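Tredari Open Day: Frequently Asked Questions
Last updated July 12, 2021

What is the open day?
A demonstration of how Tredari records household tasks for training robot arms. Visitors watch an operator handle bedding and other soft items with a hand-held gripper, then see how the recordings are checked.

Where does it take place?
The demonstration is held in a furnished home. The talk and the data session are at the Perent building, 10 minutes away on foot. Joining details are sent with your booking.

How long does a visit last?
100 minutes, of which 36 are spent at the demonstration. The rest covers the talk, the data session and questions.

What will I see the operator do?
The task set is called Mirani and deals with bedding, clothes and soft objects. The operator holds the gripper by hand and works at normal household pace. Items are left as they would be in a lived-in room - mixed, overlapping and of different thicknesses.

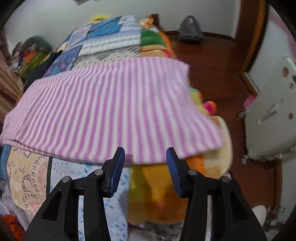

Gripper with blue ridged pads at a heap of textiles, including a striped cloth and a patchwork quilt.

Why cloth?
Cloth has no fixed shape. A fold seen from one side may hide a second layer, and the edge needed for a clean grasp is often underneath. Rigid objects are covered by a separate task set, Dinda, which is not part of this open day.

Is the gripper motorised?
No. The operator opens and closes the fingers by hand. The same finger shape is fitted to our robot arms, so recorded grasps can be transferred with little adjustment.

Why are the pads ridged?
For grip on thin fabric. A single sheet over a mattress gives the fingers very little to hold, and smooth pads tend to slide across it. Ribbed pads can gather a small pinch of material first. 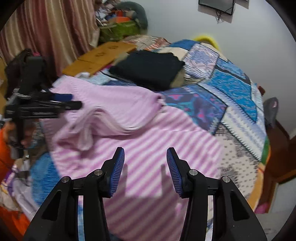

Can I try the gripper?
Yes, after the demonstration. Each visitor has one short turn. Remove rings and bracelets, and keep loose sleeves clear of the pivots.

May I take photographs?
Yes, without flash. Please do not film during a recording - moving lights affect the data.

Is there a minimum age?
Visitors must be 16 or over.

Will I be recorded?
Visitors stand behind the operator during recordings. Any take in which a visitor's face appears is deleted the same day.

Is there another date?
A second open day is planned for August. Booking opens once the programme is confirmed.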